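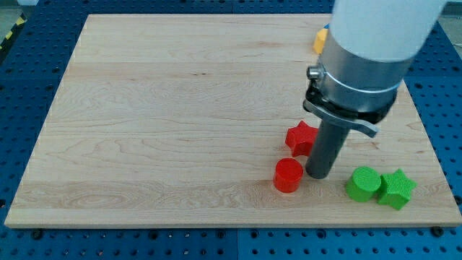
Home Products Cells & Tables Safety Spares Contact

We use cookies to keep your basket and to see which pages get read. Accept / Settings

Coltberg bench cell kit – board, blocks and practice sheet

For shops and training rooms that already own a small arm and want a decent way to run it by the rules. Kit is a flat wooden work board, a set of printed blocks (stars and cylinders in red and green, other shapes on request), a floor tape roll and the practice sheet. Arm not included. Table not included either, we get asked a lot.

Order no. 2583. Ships from Dirberg, normally inside 6 working days. January orders go a bit slower, stock take.

What the sheet covers

Start with ISO 10218 for the robot and the cell, ISO/TS 15066 if people share the space with it. Our sheet does not replace either one. It's the short version for the person at the bench, and your risk assessment comes first. Always.

Before power on:
Board seated flat, no rocking. Fixings checked by hand.
Tool change lever fully closed. Tug the tool, then tug it again.
Floor tape whole, no lifted corners. Tape marks the area, it does not stop anybody – if your assessment asks for a fence or a scanner, fit one.
E-stop pressed and released, every shift, written down.

While running:
First pass of any new program in manual reduced speed, 250 mm/s max at the tool, enabling device in hand.
One person has the pendant. That person is the only one who moves anything on the board.
Blocks get moved by hand only with the arm in a safe stop. Not "just paused".
Watch the gap between tool tip and board. Set the approach height in the program and leave it alone, don't trim it by eye halfway thru a run.

Blunt tools. Rounded tip for training, please. It doesn't make an arm safe by itself, a round rod can still pinch a finger against the board, so the clamping points go in the assessment too. Contact limits depend on body area, see the annex in 15066. Measure with a proper force gauge.

Why stars and cylinders

Two shapes, two colors, so a sorting task can go wrong in more than one way and you can log which. Macarena Aravena wrote the task cards. Card 1 is sort by color, card 2 by shape, card 3 is a push task with a straight tool. Same start layout for each trial or the log is worth nothing. Mark it in pencil.

Log pad has 200 lines. Columns for operator, program version, start layout, stop reason. Fill in stop reason even when it's boring.

Board care

Wipe dry. No oil, it gets on the blocks and then they slide. Replace if the face is gouged or it wont sit flat. Spare boards seperately under Spares.

Fits

Perforated tables – check your hole spacing against the drawing before you order, bolts vary. Avia and Carbone tables need the adapter strip, ask Kai Janssen in sales.

Returns within 30 days, unused, in the box. Log pads no.

Questions on the sheet go to Dörte Seidel. Revision dated Dec 19, 2018, older copies please bin. The old one had the e-stop check weekly.

Newsletter: new kits and sheet revisions by email. Enter your address. Unsubscribe any time.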